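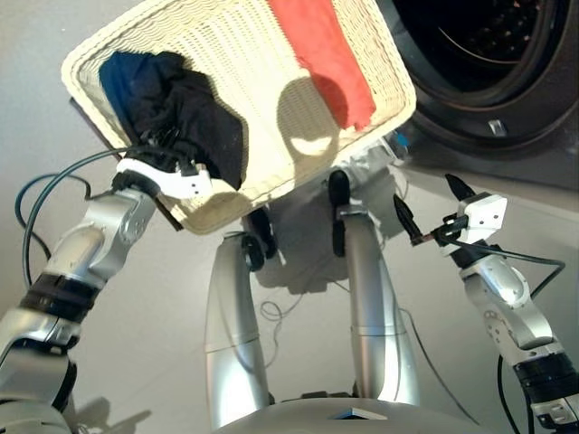 Laundry basket thread, by request. Kazuhiro Miyazaki asked why I keep going on about wicker when a plastic tub costs less and weighs less. Answer is long, so it gets numbered posts.

1/ Dark clothes dry slowly, get worn twice before anyone admits it, and end up at the bottom of whatever they are put in. In a closed tub they sit there and sour. In an open weave they sour later. That is the whole technical argument for wicker and I will now spend the rest of the thread on details.

2/ Shape. Rectangular, always. A round basket wastes the corners of a shelf and rolls on a car seat. A rectangular one goes flush to the wall and takes a folded towel without the towel having to be refolded into a wedge.

3/ Rim. The rim is the part that fails. Look for a thick one. A thin rim with a wire inside feels stiff in the shop, then the wire works through at a corner and you find it with a sleeve. My first one, a Brurkinus, went that way inside a year. The Truklow that replaced it has lasted 3 years, and the rim is the only part I have never had to touch.

4/ Colour. Get a pale one. A dark interior hides dark socks. Against cream or white you can tip the basket towards a window and see in a second what is left in it. Black on pale, red on pale, no hunting by feel.

5/ Capacity. I cut off at 70 litres. Past that you are carrying the load against your stomach and can't see the step. If the load won't fit, it was two loads.

6/ Reds. Orange-reds in particular. They ride with the blacks and navies on cold until they have been through several washes, and they never share water with anything pale. I have one tea towel the colour of weak salmon and I know exactly how it got there.

7/ Wet items do not go in wicker. Damp is tolerable for an hour. Wet gets hung over the tub first. Red cloth left wet on pale weave will mark it, and the mark does not come out with soap, bicarb or sunlight. I have tried all of them in that order.

8/ Lint. Black cotton sheds least if it is turned inside out before it goes in the basket, not at the machine. At the machine you are in a hurry and you skip the sleeves.

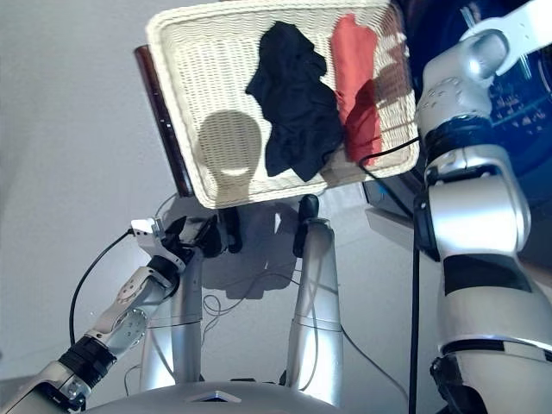 9/ Emptying. Tilt it, don't dig. Lift one long side until the contents slide, take the bulky things first and leave the flat pieces against the weave till last. Digging drags buttons and zips across the strands and that is where most of the snags come from.

10/ Snags. Run an old stocking over the inside. Where it catches, trim the end flush with nail scissors, then a few strokes with 200 grit paper. Don't pull the loose end. It is longer than you think and it belongs to something.

11/ Cleaning. Soft brush, dry, along the ribs and then across. Vacuum on low if there is pet hair. Once or twice a year a barely damp cloth, then outside in the shade. Full sun makes it brittle. I do mine in June, when the sun here is too weak to matter.

12/ Liners. I don't use one. A fitted liner is neater but it blocks the airflow, see post 1. If you must, get cotton with ties and wash it with the darks. Culirico sells one that fits mine. The elastic gave out, so I sewed ties on.

13/ Storage. Empty baskets on their side, nothing stacked inside heavier than a bath mat. Weight on the base bows it, and a bowed base rocks on tile forever after.

14/ Someone asked about the Brunet 787. I had one on loan for a fortnight. Good rim, handles set too low – the load tips towards you on stairs. Fine in a flat.

15/ Kazuhiro has replied that he is keeping the plastic tub. Noted. Sorting order for darks, greys and "things that say hand wash but don't mean it" will go in a separate thread when I have the spreadsheet tidied.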